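November, the big sock reckoning

Up before seven with the radiator clanking, so I decided today was the day for the bedroom. I have been putting it off since we got back from Broltosville and the clean laundry has been following me from chair to chair ever since. 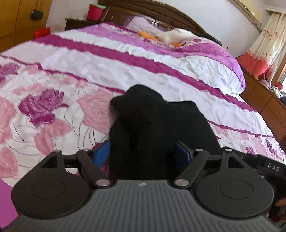 First I had coffee, and then I had a second coffee standing up, and then I read the back of the oatmeal box. So it was well past eight when I got going. But I got going! The rule I made for myself is that everything clean goes on the bed, all of it, and I'm not allowed to sleep until it's off again. Mom used to do this to us as kids and we hated it. Works great on a grown woman, I'm sorry to report.

The trouble is I like the bed too much when it's made. I put the pink and magenta and white quilt back on last week and it makes the whole bedroom look like somebody with a plan lives here. Myrtle Gallagher gave me that quilt when she moved to the smaller place (she said it was too loud for her and she was tired of arguing with it) and I said no thank you twice and then carried it home in both arms. It was too warm for it all through October. Now it isn't. I sleep under it like a loaf of bread in a towel.

So, socks. I started with socks on the theory that if you do the worst thing first the rest is easy. I don't know whose theory that is. Mine are nearly all black and nearly all knit and no two of them seem to have been bought in the same year. There are the thin ones for work, and the thick ones for the house, and then a third group that used to be thick ones for the house and have been washed down into something in between. The in-betweens are what kill you. You hold one up against another and think yes, fine, and then you see the heel is in a different place.

Karthik called in the middle of this, about the storm windows, and I put him on speaker and kept matching. He wanted to know if I'd measured. I had not measured. He said the place on Carvalho will cut them for us if we order together but he needs my numbers before they close for Thanksgiving, and I said sure, sure, and wrote MEASURE on the back of my hand in pen. It's still there, a bit smeary. I have not measured.

Then he said why don't you throw all the socks out and buy 30 of the same kind, which is what he did after his divorce, and he has never matched a sock since. He said it was the best money he ever spent. I thought about that for a good while after we hung up. On the one hand, yes. On the other hand I'd have to get rid of the good gray-heeled ones from my sister, and the ones with the leaves, and it seems a bit hard on them when they've done nothing wrong. Also I'd be in a store buying 30 socks. The clerk would think I was outfitting a hockey team.

I did get strict about holes. Any hole at the toe, out. Any hole at the heel, out unless I really loved it, and then into the mending basket, where let's be fair it will live until I'm dead. The mending basket has a cardigan in it from before I had this apartment. I keep meaning to bring it over to Myrtle, she's got the right needles and she likes having something in her hands while she watches her programs, but I feel funny bringing her work. She'd say that's silly. I should bring it.

Pajamas next. I own more pajama bottoms than tops, by a lot, and I couldn't tell you how. I folded the flannel ones in thirds and put them in the second drawer and then the second drawer wouldn't shut, so I took everything out of the second drawer, and you can guess how the next hour went. There was a swimsuit in there. There was the nice scarf I accused the coat check at the Lukance of losing, four winters ago, and I was pretty short with that boy about it too. I sat down on the floor and felt bad for a minute. Then I put the scarf on and wore it for the rest of the morning, over my sweatshirt.

Lunch was the end of the lentil soup with too much pepper. I ate it at the window. The man across the way was up on his ladder doing the gutters again, and his dog was sitting underneath with its face turned up like it was waiting for something to be handed down. Cold and bright out, the kind where you can see every twig. I thought about going for a walk and then I thought about all the stuff on the bed, and I went back in there like a good girl.

Shirts and towels in the afternoon. Towels are the nice part. I like a towel folded long and then over and over, so it stands up on the shelf with the round side out, and I don't care how anybody else does it. Rodrigo Esteves from downstairs came up to return my big pot while I was in the thick of it, and he folded two of them for me while he was talking, his way, flat like a newspaper, and I said thank you so much and refolded them when he left. His mother is coming for the holiday, she's never seen snow and he's promised her some, which I think was rash of him. He wanted to borrow blankets. I gave him the green one and the one with the fringe. I did not offer the quilt! He did look at it, too. He said it was a very happy blanket, and I said yes it is, and steered him to the closet.

He had news about the hall light as well, but it wasn't really news, they're going to send somebody.

After that I slowed down a lot. There's a point in the afternoon when everything left is the stuff that has no place. One glove. The belt to a robe I don't own any more. A pillowcase that's older than the set it's supposed to go with and much softer, so I keep using it and it never matches. I made a heap of all that on the corner of the dresser and looked at it and it looked at me. I ended up putting it in a tote bag and hanging the tote bag on the closet door, and I know perfectly well that's just the chair all over again with handles on it.

I did the quilt last. Took it out on the back landing and shook it over the rail, and it's wide enough that I had to do it in two goes, one end and then the other, with my hair blowing in my mouth. Myrtle says it should be aired and never put in the dryer, and washed cold if it has to be washed, and that the magenta ran a little the first time she did it and she cried. I've only washed it the once and I stood next to the machine the whole time like a parent at a swimming lesson. Nothing ran. Anyway I shook it out and let it hang until my hands got cold and then put it back on and smoothed it all the way up to the pillows.

It really does look good. I know it's a bit much for one person, that bed. When I bought it the man at Zitard kept asking if I wouldn't be happier with a full, considering the size of the room, and I said no, I want to sleep sideways if I feel like it. I squeeze past it every morning with my hip. It was 100 dollars off, the floor model, and I'd buy it again tomorrow. I sleep sideways about once a year, when I've got a cold.

Called Myrtle around five to tell her the quilt was out for the winter and she was pleased, I could hear it. She wanted to know which side I put up. I didn't know it had a side! She says the side with the small initials goes to the foot, and I went and looked with the phone under my chin, and it took me forever to find them, white thread on a white patch. I had them up by the pillow. So I pulled the whole thing off and turned it around with her waiting on the line, telling me to mind my back. Then she told me a long story about the woman who taught her to quilt, who kept her pins in her collar and went to church like that. I hadn't heard that one. I asked about the cardigan while I had her and she said bring it, bring it, what are you waiting for. So I'm going over this week. She wants the orange cake and I said I'd try, I never get the middle right.

Supper was toast and eggs. I was too tired for anything with steps in it.

Final count on the socks, for the record: a drawer of pairs, a bag for rags, and 2 black ones left over that don't go with each other or with anything else. I tried them every way. They're both knit, they're both left-looking, if a sock can be left-looking. I nearly threw them out and then I thought, that's exactly when the others will show up, behind the washer or down the leg of some pants. So they're on top of the dresser. I'll give them till New Year's.

It's twenty to ten now and I'm writing this in bed with the initials down at my feet where they belong. The radiator's going again. Have to remember: measure the windows, buy oranges, call the Lukance? No, it's been four years, that boy's probably got a kid by now. I might leave something nice in the tip jar next time I'm there.

And thread, I'm out of black.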